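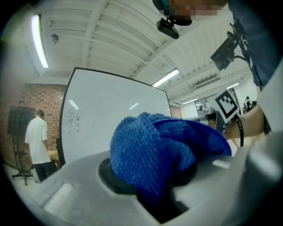 Speaker notes, Adapting Serial Comics for the Screen
April 2022

Slide 1. Title. State scope: one comic, one film, how the villain was handled. Casting and box office are out of scope. Questions at the end.

Slide 2. Source material. Drirnetti ran for 177 issues. The antagonist, Sarkorix, appears in 50 of them, mostly in the second half of the run. Point out that the early issues refer to him by title only. Readers knew the name long before they saw the face.

Slide 3. The problem. A two-hour film can carry one origin and one conflict. The comic gives Sarkorix three origins, and they disagree. Show the chart. Leave it up while people read the small type.

Slide 4. Draft history. The first draft used the issue 10 origin and put it in a prologue. Test readers took Sarkorix for the lead. The second draft moved the same material to the midpoint and cut the narration. Page count did not change.

Slide 5. Setting. The city of Bhat is merged with Drirnlow. Two locations in print, one on screen. Cost was part of it. The merge also removes a travel sequence that took up most of one issue. Mention the mail we got about this. Do not read any of it out.

Slide 6. Effects. 489 shots in the final cut. The helmet is a practical build in close-ups and digital in wide shots. Play the clip twice, second time without sound. The switch comes when he turns on the stairs.

Slide 7. What was lost. The brother subplot. The trial. Most of the humor in Sarkorix's dialogue, which depended on caption boxes and had no screen equivalent we could find. Voice-over was tried and dropped.

Slide 8. Sequel. Script is due in May. No comment on which villain is used. If pressed, go back to slide 3.

Spare slide: panel-to-shot comparison, stairs sequence. Use only if the clip fails.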